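Cookies help us keep this site running. By continuing to read you accept them. Manage preferences

14 shares · 3 comments

4. Method: Teaching a Room Full of Beginners to Hold Still

4.1 The course

The project ran as a one-term elective for second-year students, none of whom had touched a learning-based robot before January. The catalog promised "hands-on manipulation," and several students later told us they had taken this to mean a physical therapy course. Seven stayed past the first meeting. They were split into two teams, named Skukik and Plilon by a method the students refused to disclose, and each team was given the same task: collect demonstrations with a hand-held gripper, train a policy on them, and have the robot arm do the job by the end of term.

The job was tidying. Small objects had to be picked up from a surface and put into a container. We chose it because every student claimed to be good at it, a claim which the state of the lab had never supported. Success was defined as an object released inside the container with no human help, where "help" included nudging the table, a point we had to add to the rules in the second week.

Each team kept a logbook. The Skukik logbook is a model of its kind, with start times, operator initials and a column for faults. The Plilon logbook has a good drawing of a duck. Both were used as sources for what follows, though not equally.

4.2 Collecting demonstrations

A demonstration is one complete attempt at the task, recorded by the camera on the gripper. The operator holds the tool in one hand, approaches the object, closes the fingers, carries the object to the container and lets go. A good one is short and dull. Students found the dullness harder to achieve than the grasp. Early recordings contain waving, pauses for conversation, and in one case a full turn on the spot that the operator described as "checking the area."

The target was 500 demonstrations per team. We set it before anyone had tried to do the task for an hour at a stretch, and it shows. Wrists got tired. Operators began to cut corners, literally, by swinging the tool in a flat arc from object to container and dropping things from whatever height they happened to be passing at. The policy would later reproduce this habit with great loyalty.

To keep quality up we introduced turns: one operator, one student resetting the objects, one watching. The watcher's duty was to say "again" when a recording went wrong. Jonas Mayrhofer, who supervised the sessions, reports that this word was used more freely between members who did not like each other, and that the data from those pairings was the cleanest we got. 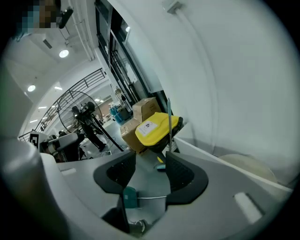
We had planned to collect in a single location and then move the arm there for testing. The students argued for variety, on the grounds that a policy trained in one corner learns the corner. They were right, and it was irritating, as the timetable had already been printed. Collection was therefore spread over several spots in the building, at different times of day and with whatever furniture was in place. Backgrounds were left as they were. An early attempt by one team to clear the area before every recording took longer than the recordings and was dropped.

Changing spots had a cost. The tool's position in space is estimated from its own video together with motion sensing, and the estimate suffers when the camera is pointed for a long time at something plain. White walls were the worst offenders. An operator who lifted the gripper and looked away to talk to a teammate could lose tracking in a few seconds and not find out until the evening, when the processing script rejected the file. The script's message was "insufficient features," and by the middle of the term it was being applied to lunches, lectures and one of the authors.

4.3 What was thrown away

Across both teams, 3,262 recordings were started. This number surprised everyone, including the people who had started them. A large share were false starts: the button pressed twice, the button pressed while putting the tool down, the button pressed to see if it was the button. Others failed tracking. Others were complete and well tracked but showed something we did not want a robot to learn, such as giving up.

We asked each team to sort its own recordings into keep, discard and discuss. The discuss pile was meant to be small. It became the real classroom of the course. Students who had shown little interest in the lecture on data quality would argue for twenty minutes over whether a slow grasp was "careful" or "lost." Johanna Wyss chaired these meetings and eventually imposed a rule that any recording argued over for longer than it took to record it again should be recorded again.

The rule cut the meetings short and had a second effect we had not planned. Because the same operators redid the same awkward grasps, the final set held more examples of hard positions than easy ones. Objects close to the container were barely represented. We noticed this only when the trained arm handled the far side of the table with some grace and then stood over an object lying right beside the container, apparently waiting for it to get further away.

4.4 Training

Both teams used the same training code, which we supplied, and the same shared computer, which was called Marti and which was always busy. A booking sheet was put up. The booking sheet was ignored. After a dispute over an overnight run that had been stopped at ninety percent by a person or persons unknown, we wrote a small queue program. It was the only piece of software from the project that other courses have asked to use.

Students were allowed to change three things: which demonstrations went in, how many camera frames the policy looked at, and how long training ran. They wanted to change more. We held the line, mainly to keep the comparison fair, and partly from the memory of an earlier year in which a student changed everything at once, got an excellent result, and could never get it again.

Team Plilon trained first on all its kept recordings and then on the half it considered best. The smaller set gave smoother motion but did worse when objects were placed at odd angles. Team Skukik trained on everything throughout, on the principle that it had suffered for every file and was not going to leave any out. We do not recommend this as a method, though it did no visible harm.

4.5 Testing on the arm

Testing took place in the last two weeks, with a final session open to the rest of the department on 17 March 2023. Each trial began with the arm in its rest position and one object placed at a spot drawn by lot. A trial ended when the object was in the container, when a time limit passed, or when the person holding the stop button lost their nerve. The third ending was more common than we would like, and we report it separately for that reason.

In total the teams ran 364 trials. We do not rank the teams here. The difference between them was smaller than the difference between mornings and afternoons, which we put down to daylight, and which the students put down to the arm "being tired." When the window blinds were closed the gap shrank but did not vanish. We have no good account of what remained.

Failures fell into a few familiar kinds. The most frequent was the near miss, in which the fingers closed just in front of the object and the arm then carried nothing to the container and released it with care. The policy had no way of knowing that its hand was empty, having seen very few recordings of empty hands. Team Skukik tried to fix this by adding demonstrations in which the operator missed on purpose and went back for a second try. Missing on purpose is harder than it sounds. The operators kept catching the object by accident, having spent two months learning to do so.

The second kind was the high drop, inherited directly from the tired-wrist sessions described in 4.2. Objects released from too high bounced off the rim, and one left the table altogether and was found under a cabinet the following week. Removing the late-session recordings helped. So did asking operators to stop after a fixed number of attempts, a limit we should have set at the start and which is now in the course handout in bold.

4.6 Notes for anyone repeating the course

The course will run again under the name Skirka, a change requested by the office that fielded the physical therapy questions. We will keep the hand-held tool. It let students begin recording in their first session, and the arm could stay switched off until they had something worth showing it. We will also keep the discuss pile, with Wyss's rule attached.

We will drop the fixed target. Both teams reached it, and both spent the last stretch collecting for the number. The recordings from that stretch are easy to pick out even without the logbook: they are quick, alike, and all made with the object in the same convenient place.

Team Plilon's logbook has been archived with the data. The duck is on page nine.

Get new papers and course reports by email. Subscribe to our newsletter. You can unsubscribe at any time.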